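Filed under: Perception, Simulation, Opinion

Please Stop Throwing Away Your One-Pear Scenes

I've been writing perception code for fruit handling long enough to have opinions about pears, and this post is mostly those opinions.
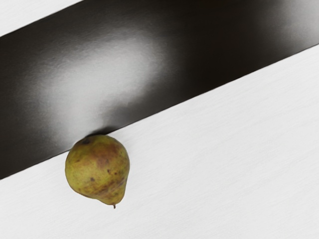 Why I like a boring render

A single pear on a pale surface, with a glossy black band running behind it. If you showed me that render two years ago I would have told you it was a waste of GPU time. Where's the clutter? Where are the 13 overlapping objects and the weird lamps? Everybody I know who builds synthetic data wants the busy scenes, me included, because busy scenes look like hard work and they look great on a slide.

But I've come around (slowly, and with a lot of grumbling) to thinking the plain ones are where you learn the most about your software. When a segmentation model messes up a pile of fruit, you can spend an entire afternoon arguing about which thing confused it. When it messes up one pear, there are only so many places to look!

Take that dark band. It's shiny, it has a big hazy highlight in it, and the top of the pear overlaps it while the rest of the fruit sits on the light part. So the outline has to be found against two totally different backgrounds. Our old mask code, which lived in a tool called Grurkness, had a brightness step in it that I wrote myself and defended for far too long. On a light table it was lovely. Put a dark stripe through the object and it would happily slice the top off the fruit and report a nice clean edge, with high confidence. I'd rather have a messy answer that knows it's messy.

Then there's the shadow, that little dark smudge hugging the top of the pear. Small shadows like that are murder on a mask. Half the time the model wants to keep it as part of the fruit, and then your center point drifts, and then the planner does something silly with a number it had every reason to trust. People blame the planner for this constantly. I used to work next to the planning team and I blamed them too, so, sorry about that.

The stem problem

My other hobby horse is orientation. A pear has a direction in a way that an orange doesn't, and the stem is a thin little thing that covers hardly any pixels. Most of our pose code treated it as noise and smoothed it off. I get why — it's fiddly, and the fat end gives you such a strong signal that you feel you've already got the answer. You mostly have. Then along comes a pear with a stubbier shape and you're suddenly 160 degrees off and wondering who touched the config file.

Seren Prosser and I went back and forth on this for most of November. Her view was that we should drop the stem entirely and let the body shape do the job, and fix the leftovers in the planner. Mine was that if the renderer bothers to draw a stem, the label should say where it is. We never really settled it. We added the stem point to the labels and made it optional, and I notice she uses it now, and I've been very mature about not bringing it up until this paragraph.

Blemishes are not free

I also want to stick up for ugly fruit. The pear up there has brownish patches, dark specks, and freckles all over its skin, and I'm so glad it does. For ages our fruit models were smooth and green and kind of heroic. Train on those and the network learns that a dark spot must be something else, like a hole or a separate object. Ours once split a pear in 2 along a bruise. Somebody printed it out and taped it to the door.

The catch is that people then go overboard and randomize everything at once. Skin, lights, table, lens, all of it, 1000 frames a batch, hit go and head to lunch. I've done that plenty. You get a better average score at the end and no idea what bought it for you, so the next time it drops you're stuck. The config loader we use these days, Pronside, lets you freeze everything except one setting, and I think that dull feature has saved me more time than any clever model change. Hold the scene still and vary the skin. Or hold the skin and swing the band around. Look at the masks with your own eyes in between.

I know the usual reply, and it's a fair one: real bins are crowded, and a model that only ever sees lonely fruit will fall apart in them. Sure. I'm not saying ship on these. The team at Wedum trains almost entirely on heaps, and their heaps are terrific. I just want a folder of plain scenes that runs before the big test set does, every time, and I want it to block the merge when it fails. We call ours the fruit bowl, and it lives in the Gallagher repo next to the camera tests. Mine failed this morning, on a stem, so I'm off to go fix that.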